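The sequel I never asked for

Feb 26, 2024

So they're making a third Flodville film. I found out the way I find out everything these days, which is by ignoring a phone alert and then reading it in the bath, and my first thought was: already? The second one only came out last May! I'd just about forgiven it.

I loved the original, mind. I've seen it more than 20 times (my sister says 100, she's exaggerating) and I still get a lump in my throat when the ferry pulls out of Gonar without him on it. Cheap sets, wobbly accents, a score that sounds like somebody's uncle on a keyboard – perfect.
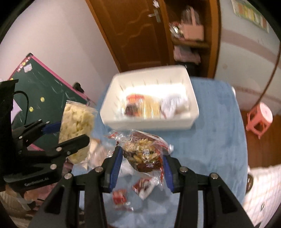
Then came part 2, with all that Flostex money behind it, and suddenly everyone had lovely teeth and the ferry was a computer effect. My friends walked out at the casino bit. I stayed, mostly out of loyalty.

The new one is set in Duman, apparently, before any of the characters have met, so I've no idea what they're going to talk about for two hours. Will I be there on opening night? Of course I will. I've already asked for the evening off.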